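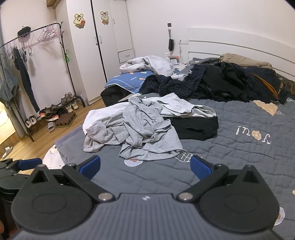

Coralie Gilchrist wanted it written down before anything else that last year's swap had way too many winter coats and hardly a single pair of kids' pants, and that if we don't say something about it on the flyer it will happen again. So it's written down, Coralie! I had barely found my pen.

These are my notes from the September planning get-together for the Osholm Clothing Swap. I took over the minutes from Dee, who is off with the new baby, and I write the way I talk, so bear with me. We started at 7:10 in the upstairs room at the Tuhiwai Street library and there were nine of us by the time everyone had found the stairs.

Last meeting's notes
Everyone had read them, or said so. One fix: the folding tables belong to the Gadudthorpe Grange, and the notes had them down as the library's. Changed.

Where we're holding it
The Grange hall in Gadudthorpe is ours again if we want it, from noon to six. The rent has gone up to $80, with a $40 cleaning deposit we get back if we sweep and take our own trash. Paul thought the school gym might be free of charge. Marisol had already called them and it would be, except that basketball has the floor until three, and I can't picture us setting up in the twenty minutes after that (I was there last year, it took two hours and somebody cried over a coat rack). We went with the Grange. I'm calling them tomorrow morning.

Racks
Jirker, the rental place out past the feed store, has quoted us for ten rolling racks, delivered and picked up. We spent longer on this than I expected. Bev feels we can get by with six and use the tables for anything that folds, and she'd like to spend the difference on better signs. Paul wants all ten. He says clothes on tables turn into a heap by one o'clock and then people quit looking, and I have to side with him there, having refolded the same stack of sweaters all afternoon. We settled on eight, which pleased neither of them. Bev is going to ask Jirker if they'd throw in hangers.

How the tickets work
Same as before for the most part: you bring a piece, you get a ticket, a ticket gets you a piece. Baby clothes are two for one ticket. Coralie asked again about people who come with nothing to trade, and this time we finally made up our minds – anybody who walks in gets five tickets at the door, no questions, and anything they bring is on top of that. Lena was worried we'd run short. I looked up last year's tally and we had 93 pieces left over at closing, so I don't see it. Vote was eight in favor, and Lena said she'd rather sit it out and see how it goes.

What we take and what we don't
Clean, dry, zippers that zip. No underwear, no pillows, no ice skates (you'd think, but we got four pairs). Shoes are fine if they're tied together. There was a long side conversation about Halloween costumes, with the holiday so close, and I really love this one: a separate costume corner, free, no tickets at all! Marisol is running it and would like a mirror if anyone has a tall one they can part with for the day.

Coralie's point about the coats came back here. The flyer will say that we especially want kids' pants, school shoes and men's shirts. Coats are still welcome, just please not only coats.

Sorting ahead of time
Lena's spare room and my garage are both open for early drop-offs, starting two weeks out. Please bag by size and write the size on the bag. Last year I got bags marked "misc" and I am asking nicely. Bev has a marker she swears by and will bring a few around to people.

Leftovers
The shelter in town takes women's and kids' things but can't handle men's sizes just now. Paul's brother-in-law has a van and will run the rest over to the thrift store, provided it's boxed by 5:30. We need boxes. Liquor store boxes are the best size, so if you're in there anyway, ask.

Snacks
Cider and popcorn. I had a whole pitch for chili and got talked out of it on account of the clothes. Fair enough.

Who's doing what
Me: call the Grange, flyer text to the print shop.
Bev: Jirker, hangers, signs.
Marisol: costume corner, mirror.
Lena: door tickets, and she's cutting them up herself from the orange card stock left over from the plant sale.
Paul: van, boxes.
Coralie: proofreading the flyer, at her own request.

Other bits
The library wants the upstairs chairs put back in rows, and the coffee urn has to be unplugged at the wall. Somebody left a green umbrella behind. It's in my car.

We wrapped up at 8:35. Next time is at Lena's, same hour, and please park on the street side – her driveway is being patched.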